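My Very Unglamorous Breakfast Table

I've been meaning to write about breakfast since January, when I finally admitted that my mornings were a mess. I was eating crackers over the sink. I'd find half a banana in my coat pocket (don't ask). And then I'd be starving by ten and buying a muffin the size of my head from the place downstairs.

My friend Wen-hsiung Chien is one of those people who lays the table for himself even when he's eating alone, with a mat and a proper bowl and everything, and I used to tease him about it. I don't tease him anymore. I stayed at his place in Petholm for a week over the winter and had a sit-down breakfast every single day, and I came home wanting to eat like that all year.

So, step one was the setting. I wanted things I'd enjoy looking at before coffee, and I didn't want a matching set, because matching sets make me nervous. I drop things.
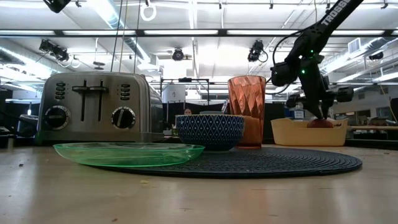 Green glass, blue and white bowl, orange tumbler. Nothing matches and I love it!

The bowl is my favorite. I have a real weakness for navy and white, and this one is deep enough that the milk stays where it's supposed to. The woven mat was the thing I almost didn't bother with, and now the table looks bare to me without one. It hides crumbs like you wouldn't believe, too. I shake it out when I remember, and wipe it down when I've been slacking.

The green plate came from Skurnen, the little secondhand shop with the terrible parking. I went in for a lamp. I came out with a plate, a jar of buttons and no lamp, so that tells you how I shop. It's the palest minty glass and toast looks great on it. Toast looks great on everything, but still.

Okay, cereal. I went through a long phase of thinking I was too grown up for cereal and should be soaking oats overnight like a responsible person. I did the oats for 6 days. On the seventh I opened the jar, looked at it, and went straight out to buy a box of something crunchy. No regrets at all.

I do have opinions about how to serve it, though. Bowl first, then cereal, then milk, and only a little milk, with more added as you go. Wen-hsiung pours the whole lot in at once and lets it sit while he reads the news, and I have to look away.
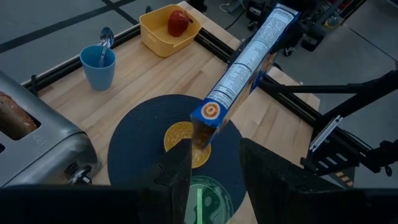
The other thing I've learned is to stop pouring earlier than you think you should. I always used to fill the bowl right up, then there was no space for the milk, then I'd be chasing bits across the table with the side of my hand. A smaller bowl fixes most of that. You can always have seconds (I always have seconds).

I asked on here a while back what everybody else eats in the morning and got 395 replies, which floored me. So many of you are toast people! A surprising number of you eat cold pizza. One person has soup every day of the year and was very calm about it. I read every one of them with my feet up and a cup of tea, and I came away with a list of jams as long as my arm. 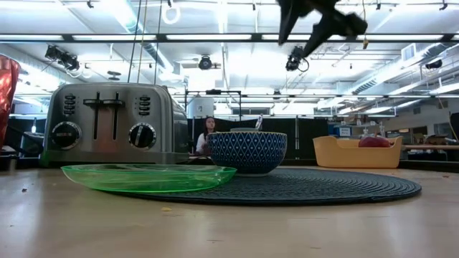
Fruit is where I fall down. I buy it with the best intentions, put it in the fridge drawer and forget it exists until it's soft. The only trick that has ever worked on me is keeping it out where I'm already looking. A red apple in a yellow basket, right there on the table with the toaster and the bowl, is very hard to ignore when you're standing around waiting for toast. I don't pile it high either. A big heap of fruit feels like homework.

The toaster question comes up a lot, so, quickly: yes, four slots is a lot of toaster if you live by yourself. I like it anyway. I went back and forth between that and a tiny Proltus one for ages and then remembered that people do come over, and that when they do, they all want toast at the same time. Two dials means I can have mine dark and a guest can have theirs practically raw.

Cups are a whole other story. I own far too many and I reach for the same few plastic ones every morning, mostly for juice, sometimes for water when I'm being good.
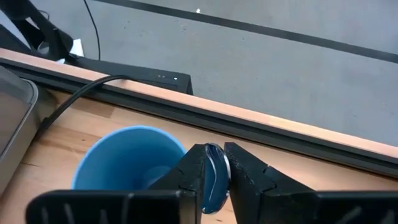 I keep saying I'll clear out the cupboard and get down to a sensible number, and then I pick each one up and remember why I kept it. If anyone has a system for this that doesn't involve holding a mug and asking myself deep questions, please leave it in the comments.

Next up I want to try making my own marmalade. Wen-hsiung has promised to send his aunt's recipe, and I've already saved the jars.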